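I paid real money for a plastic hand

There is a particular kind of purchase that you make on a Friday night and then avoid mentioning at dinner for a week or two. Mine was the Kovico hand-held gripper kit. It is a pair of black plastic fingers on a grip that you carry around yourself, with a mount for a small camera, and you use it to pick things up. You already own something that does this. You own two of them, and they came free.

The idea, for anyone who has better hobbies, is that you do household chores with the gripper while the camera records, and then the recordings get used to train a robot arm that wears the same fingers. You are the robot's body double. The Kovico people sell the kit, and for a monthly fee they also sell something called Ulgate, where you upload your recordings, and a trained model comes back down the pipe to run on your arm. I do own an arm. It is bolted to a shelf in the garage and it has spent most of its life holding an extension cord.

So I have been using the kit since early October and I think I have done enough with it to have opinions. I paid for it myself, and no one has offered me a discount, a mug, or a sticker.

What you get

The kit comes partly assembled, in a box with more foam than product. The finger links are already screwed together. You attach the pads, fit the camera mount, and plug in the cable. The manual says this takes 14 minutes. I would like to meet the person it took 14 minutes, and I would like to see their screwdriver. I needed most of an evening, and a good part of that was spent on my knees with a flashlight looking for a screw that was in my shirt pocket.

The screws are tiny and all the same color, and there are two lengths that differ by less than I can see without glasses. Put the long one where the short one goes and it will bottom out before the pad is tight. You then get a wobble that you don't notice until you've recorded a whole session. Sort them on a plate first. The manual does mention this, on the page after the one where you needed it.

Once it's together it feels better than I expected. The joints turn on little brass bushings and there is very little slop in them. The trigger is a bit heavy. After an hour of squeezing I had a sore spot at the base of my thumb that lasted into the next day, and I'd gladly give up some grip force for a softer spring. Kovico sells a lighter spring as an add-on. Of course they do.

Using it

The first thing I learned is that I am terrible at this. You would think that picking up a thing on a table, a skill I've had since before I could talk, would carry over. Two flat pads have no fingertips. You can't feel your way around an object, you can't roll it, and you can't use your pinky to steady the whole business. You have to come in square and commit. My first session was mostly me nudging a sponge across the kitchen counter like a very slow game of air hockey.

The guide that comes with the service has a starter list of 17 objects it wants you to practice on, and they get harder as you go. It starts with a block. It ends with a sock, which I have not mastered and don't expect to. In the middle is a long stretch of bathroom and kitchen stuff, and that's where I've spent most of my time, partly because it's useful and partly because I refuse to move on to the sock.

Tubes are my favorite so far. A tube is forgiving. It gives when you squeeze it, so you don't have to hit exactly the right width, and it doesn't skate away the way a jar does. It also gives you a nice honest reading of how hard you're gripping, because the plastic creases where the pads close. 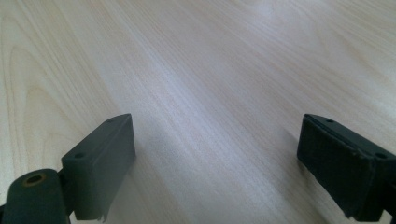
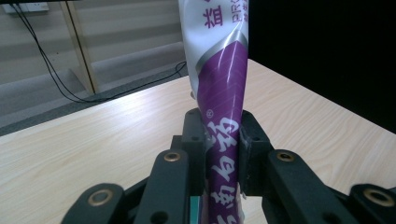

The guide wants you to start each recording with the fingers open and finish it the same way. That sounds like nothing, and I forgot it constantly. If you start with the fingers half closed, the upload page flags the recording in orange and puts it in a folder called Needs Review. My Needs Review folder got big enough that I started to think of it as the main folder.

It also wants variety. Come from the left, come from the right, move the object, turn it, change the light. I got bored of my own variety fairly fast. By the third evening I was standing on a step stool to approach a bottle of shampoo from what the guide calls a novel angle, and my family had stopped coming into the room.

The pads

I have a complaint about the pads, and it is the only serious one I have about the hardware. They grip beautifully when new. They do not stay new. The edges start to fray after a while, especially at the corners that scrape along a table when you go in low for something flat. And you will go in low for something flat, since half the starter list is flat.

Does the wear matter? For picking things up, not much. I could still hold everything I could hold on day one. For training it's harder to say. The camera sees the fingers in every single recording, so a pad that looks one way in week one and scruffier in week three is presumably something the model has to learn to ignore. The Kovico help page says that a little wear is "expected and healthy," a phrase I plan to use at my next physical.

Replacement pads come in a set. You can also buy them from Radonjić, a one-person outfit that makes a denser version with a slightly rounded corner. I've ordered a set and they haven't shown up yet, so I can't tell you if they're better. The product page for them is three sentences long and contains no exclamation marks, and I found that very persuasive.

The service

Now the part you pay for every month. Ulgate wants at least 100 good recordings of a task before it will train anything at all. Below that the button is gray. Above that the button turns blue and you feel a little thrill, and then you press it and go to bed, and in the morning there's a model.

My first model was for picking up a tube and putting it in a cup. I loaded it, stood back, and watched the arm move with total confidence to a spot a hand's width to the left of the tube, close on the air, carry the air to the cup, and release it. It did this over and over. It never once dropped the air.

That was my fault, as far as I can work out. I had bumped the camera mount between sessions and not redone the calibration. The service could have caught it. There's a little preview that shows you how the fingers line up, and it was plainly off when I went back to look, but you have to open three menus to find it. It ought to be the first thing on the page. I redid the calibration, threw out the bad session, recorded a new one, and the second model got the tube more often than it missed. I watched it do that with a feeling I can only describe as parental, and then it knocked the cup on the floor.

The company suggests 1,000 recordings for what it calls dependable results. I'm not there. I'm nowhere near there. At my pace, with my thumb, I'd be there sometime after the arm has rusted to the shelf. You can buy access to recordings other customers have agreed to share, and I may try that, although I've seen my own recordings and I'm not sure I want to be in a pool with people like me.

Support was decent. I wrote in twice. The first reply came the next morning and solved my problem. The second reply also came the next morning and solved the first problem again.

What about the other one

A few of you are going to ask about the Murkberg kit, since it's the one that shows up in all the ads. I borrowed one for a weekend in the summer. It's lighter, and the trigger is much nicer on the hand. The fingers are thinner too, so they get into tighter places. But the joints on the one I had were loose, and the software would only run on a laptop newer than any laptop I own. I also couldn't find a way to get my recordings out of their system once they were in. With Kovico you can download everything as plain files, and I did, the first night, because I've been burned before by a company with a nice logo.

If you already have an arm and you like fiddling, I think the Kovico kit is worth it. The hardware is solid and the pads are cheap enough to treat like sandpaper. I'd skip the subscription for the first month and just record, since you won't have enough to train on anyway, and you can upload the backlog later. It took me a full month's fee to figure that out.

If you don't have an arm, I'm not sure what you'd do with it. It's pretty good for getting toast out.

I'll post again once the Radonjić pads get here. I'm going to try them on the sock.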